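Stukport Work Table, Light Wood Frame

The Stukport is a low-fuss rectangular table from Binden for sorting, folding, paper crafts and small repair jobs. The frame is light wood with a pale, matte center panel, and the wooden border has rounded corners so you can lean on it for an afternoon without a sore forearm.

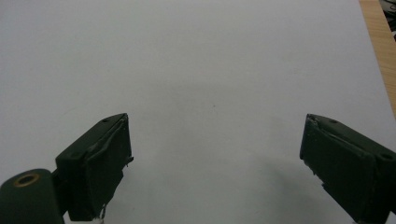
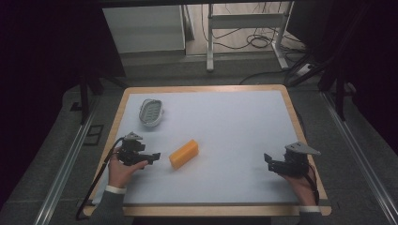
Weight is 42 pounds. The legs come off with the supplied hex key and the whole thing packs flat. Allow 15 minutes for assembly, a little more if you are working alone.

Maximum load is 80 pounds, spread evenly. Do not stand on the table.

Care: Wipe the panel with a damp cloth and mild dish soap. Skip scouring powder, which dulls the surface. For glue or paint, cover the panel with a sheet of plain white paper first. Oil the wood once a year. Jaidee wood oil or any clear furniture oil is fine.

Price: $339, delivery included in the lower 48 states. Returns are accepted if the table is unused and in the original carton.

Goes with: Bollo stool, Bollo stool cushion, Jaidee wood oil.

Spare parts: Leg bolts, hex keys and replacement panels are kept in stock. Write to Noreen Shaikh in customer service and include the order number. Panels ordered after January ship in the new carton with corner guards.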